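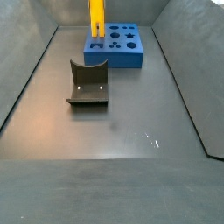 Photo: Shahnaz Sikder / Gamage cell, Iltstead

Lost most of a shift to a height error on the Gamage cell. Writing it up because the log said everything was fine the whole time, and I'd like the next person to find this faster than I did.

Setup is simple. Arm comes down into the gray enclosure with the yellow tool, touches off on the blue foam block, moves to the next point. The job was 210 touches in a row with the same program and the same speed.

First 89 were good. Then the tool started stopping high. Only a little at first, so I blamed the foam. Foam gives, and you get some spread in the contact height anyway.

Swapped the block end for end. No change. Ran the arm to its reference position and checked it against the mark. Arm was dead on. So the controller knew where the wrist was and was wrong about where the tips were.

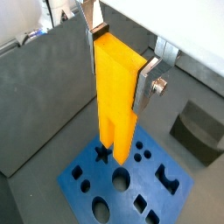

Wrist view. Metal jaws, black rubber pads, yellow tool between them.

Friction is all that holds the tool there. Every touch pushes it up toward the wrist a tiny bit. One touch does nothing you can see. Enough of them and the tool is shorter than the program thinks it is.

Measured it with calipers: 8 mm of slip by the time I stopped the run. The jaws never opened. Gripper status was "holding" on every line of the log, which was true.

Now the part I care about more. After a stop, our old recovery routine re-closes the jaws to "refresh" the grip. It opens a hair first. With a tool that has already crept, a hair is enough to let go of it. I had my hand on the door when it dropped. Door was still shut, so no harm done, but I had been planning to open it.

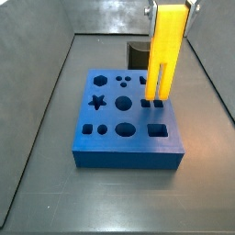 Recovery moves need to be checked against whatever is under the tool, and ours never were. The routine runs wherever the arm happened to stop. Over open floor, a dropped tool just lies there until you pick it up. Next to the block you've got that square opening in the floor, right behind it and beside the tool. A tool that goes in there has to be fished out, and that means someone reaching under the arm.

Changes so far: recovery no longer opens the jaws at all. It lifts straight up, parks and waits for a person. Door interlock now cuts gripper power too. Before this it only cut the arm.

Also added a tool length check against a fixed stop. If the length is off by more than 2 mm the run ends with its own error code, so it doesn't get filed under "contact height".

Still to do: a tool with a shoulder on it, so the jaws have something to bear against. Drawing is with Turkudell. Until it comes back we run at reduced force.

The Flellunthorpe cell has the same recovery routine as far as I know. If you run that one, please look at the open-before-close step before your next stop. Messages are open if you want the changed version.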